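Section 5: Handling socks with both arms

I keep Umine house rules short, and these are the ones I really stick to!

1. Lay one sock flat and keep the cables up off it.
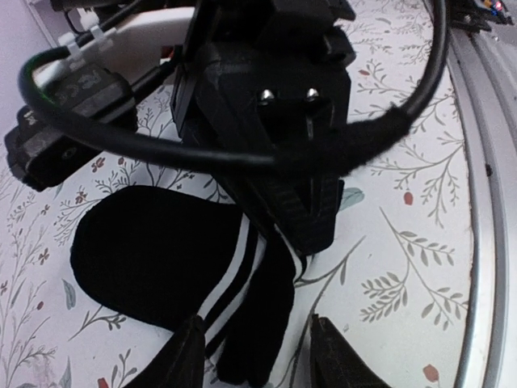

Fig. 114. Striped sock between the open fingers.

2. Go slow on the approach (I like speed 5 in Prurance).

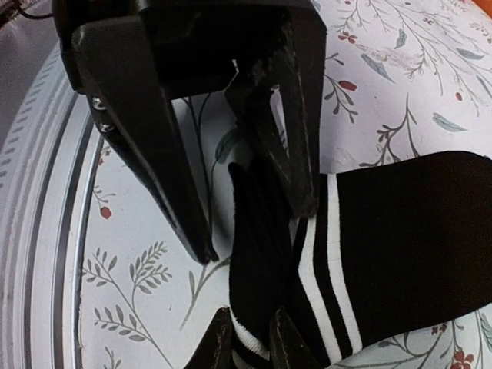

Caution: never reach in while the arms are live, even for a quick tug.

3. Check that you can hit stop from your seat.

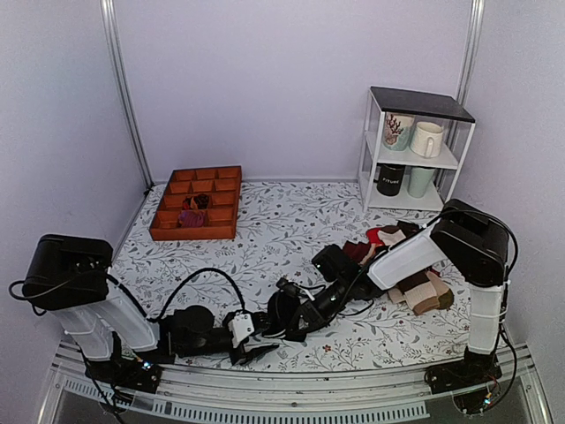 4. Grip the cuff, then pause before you lift.

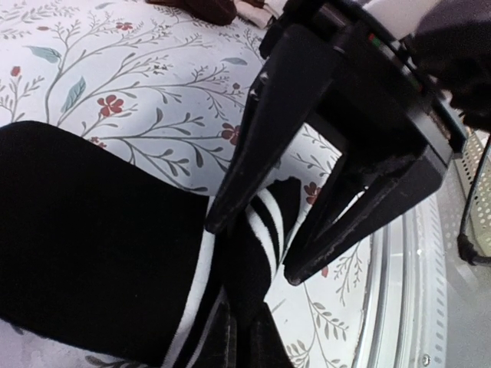

Note: log any snag under code 113.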